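Tapia > Resources > Household automation > FAQ

Products Resources Test notes Support Contact

Frequently asked questions: can a machine tidy up yet?

These answers cover general-purpose robot arms used for clearing, sorting and putting away. They do not cover single-task machines such as vacuum cleaners or dishwashers. The page is maintained by Ginette Girard and was last revised in December.

Can a robot arm clear a table?

Partly. If the objects are known, well separated and light enough for the gripper, current systems can pick most of them up and place them in a container. The work slows down when objects touch, overlap or lie near the edge of the arm's reach. A table after a family breakfast is much harder than a prepared one.

What counts as a fair test?

A mix of objects that differ in shape, stiffness and surface, plus one place to put them.

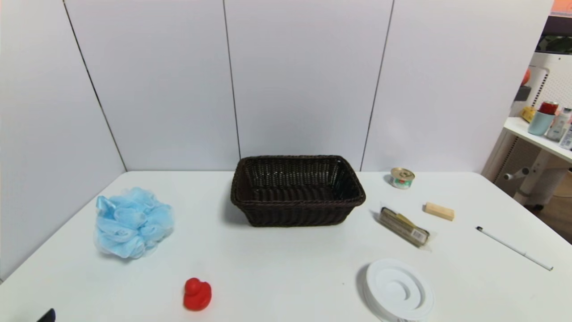
Sorting tests say little if every object is a cube. Suction cups and two-finger grippers both do well on flat, rigid boxes, and a score earned on boxes alone does not transfer to a bathroom shelf or a kitchen drawer. A mesh bath pouf, a rubber duck, a tin can, a crinkly clear wrapper and a pen, with an empty wicker basket to receive them, give a more useful spread. The pen needs a precise approach angle. The wrapper reflects light and changes shape when gripped. A flat lid has very little edge to hold and is often the last thing left on a table.

How does Tapia score a run?

One run is one full attempt at a layout. We log each pick as completed, dropped or missed, and a person may step in no more than 2 times before the run is void. The current log holds 771 runs over 17 layouts. Renato Ocampo reviews the voided runs by hand.

Why do results differ between the Sornel and Brustinix arms?

Mostly software. The Sornel arm plans one grasp and commits to it. The Brustinix arm replans during the approach, so it is slower on easy objects and loses fewer difficult ones. Payload is similar. Neither figure on the data sheet predicts how well the arm handles soft goods.

Are soft objects harder than rigid ones?

In one respect they are easier: a soft object tolerates a position error that would knock a can over. The difficulty is knowing what has been gripped. A gripper pressing down on a ball of netting meets little resistance, and the fingers may close on a single fold or on the whole mass. Force sensing helps. So does a short test lift before the arm travels. 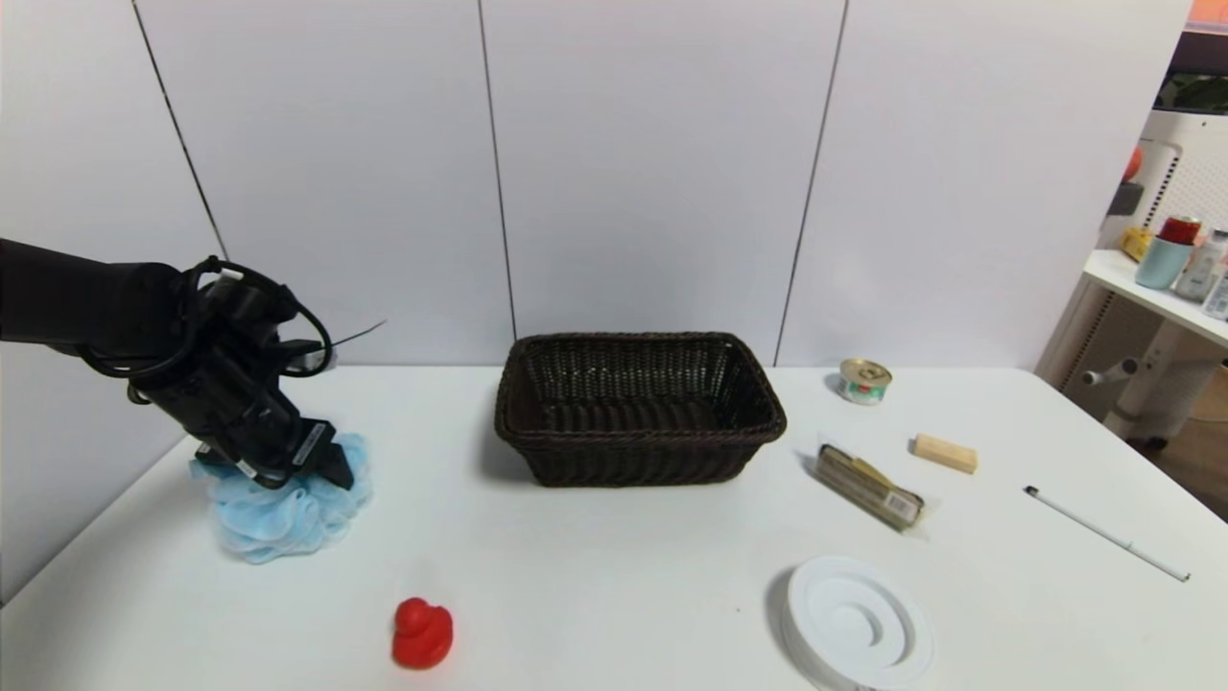 Is the same hardware useful on a shop floor?

Yes, and usually sooner. A packing bench has fixed lighting, a short parts list and a known bin position. The Lokness kitting cell uses the same class of arm on 3 part families and needs very little supervision. Homes have none of those controls.

Should I buy one for the house now?

Not for unattended use. For supervised trials, allow a clear work surface, a fixed mount and time to teach each new object. Budget separately for spare finger pads.

Does the arm need to be told what each object is?

It depends on the task. Moving everything into one container requires only that the arm find something to grip. Sorting by type requires a label for each object, and labels learned in one room should be checked again in the next.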